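Call for participants: student robotics project Nurow

Jikidov Robotics Club is looking for students who would like to join our new project, Nurow. We teach a robot to do small jobs at home, and for this we need many demonstrations made by human hands. You do not need to know programming. Patience is more useful.

What you will do

Each participant works with a pair of hand-held grippers and repeats simple tasks on furniture from a normal home. At present we work at the dressing table: picking up a small round dish, putting a compact back in its place, moving a make-up brush. One session has 20 repetitions, with a break when you want it. So far we have collected 349 demonstrations and we hope to have more than 1493 by December.

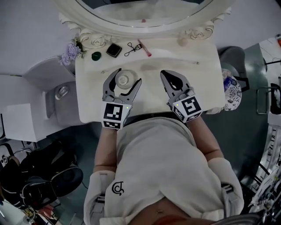 Who can apply

Students of all years and subjects are welcome. Both hands are needed for the work, and you should be able to stand for one session. Left-handed people – please write to us, we have too few of you.

What we offer

Training on the first day, tea, and your name in the project report. The work is not paid, I am sorry to say.

How to apply

Send a short message to Aisling Rafferty or Gillespie Moffat through the club page, or come to room 64 in the Cronin building. Please apply until 18/09/2023.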